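Notebook, bench 2
Tuesday, May 17, 2022
Written up by Žofie Oravec, with bits from Efua at the end

Second week with the Wistine folding package on trial, and I have finally got enough of a feel for it to put something down that the rest of you can argue with. Abena, I know you wanted this on Friday. Sorry! I kept thinking one more afternoon would settle the question of the grip setting, and one more afternoon never did.

For anyone coming to this cold: Wistine sell the folding software as an add-on for an arm you already have, and Skastcombe are the people who supply it here and answer the phone. We are on the 27-day trial. After that it is 3,000 for the licence and 700 a year for updates and support, and Nkrumah would like to know by the end of May whether we want it for the Jokgate laundry job or whether we carry on with our own routines.

Setting up was nicer than I had feared. The installer found the arm on the second go (first go I had the old network settings in, my own silly fault), and the table calibration is a friendly little thing where you touch the fingers down at the corners and it tells you if you have been sloppy. I had been sloppy. The manual is well written up to the chapter on cloth types, where whoever was writing it clearly got called away to something else, and you are left with a table of numbers and no units. I rang Skastcombe and spoke to a very patient man who went off to ask, and rang me back before lunch with the answer, so full marks for that. It is millimetres for the lift and newtons for the grip. Gifty has pencilled this into the printed copy, please don't throw that one out.

Today was towels. I left the thin tea towels for later in the week and stuck to the thicker sort, on the wooden table, with the speed turned right down. The package likes to take a corner, lift it clear and then carry it over, and what I have been fiddling with all day is how high it goes before it starts to carry. The default lift seems generous to me. With a thick towel a lot of cloth comes up with the corner and bunches under the fingers, and then the fold depends on how all that decides to fall.

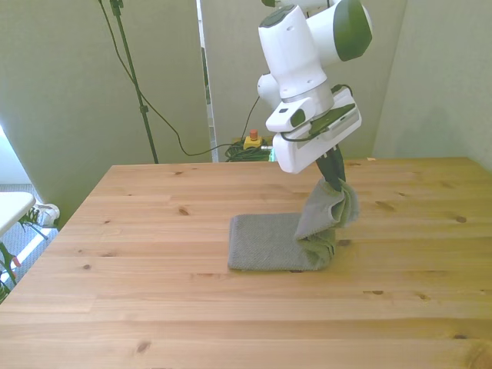 I brought the lift down in small steps after tea and the folds came out squarer, to my eye anyway, though I would like somebody less invested than me to look at them. Going too low has its own trouble, as the corner drags and pulls the layer underneath along with it. There is a happy spot in between and I should think it is different for every cloth, so we need to ask Skastcombe whether the lift can be saved per item. Gajdoš, whose package we tried last year, let you do that, and I miss it.

Grip I have left at the middle value. Gifty thinks it should be firmer for anything with a pile. She may be right, but I want to change one thing at a time or I shall get in a muddle.

Small grumbles, so I don't forget them. The pause button in the software is right next to the one that sends the arm home. The log gives each fold a number but no time, so matching it to my notes is a chore. And it asks you to confirm the cloth type at every restart, even if you have only stopped for a minute.

Tomorrow: same towels, lift at the lower value, grip up one step. Nkrumah to ask about the price for two arms.

Efua adding: tried the cloth menu myself after Žofie went home. You can save a lift per item, it's under Advanced, then Profiles. I've made one called "thick towel" with today's last values in it. Couldn't find a way to put times in the log.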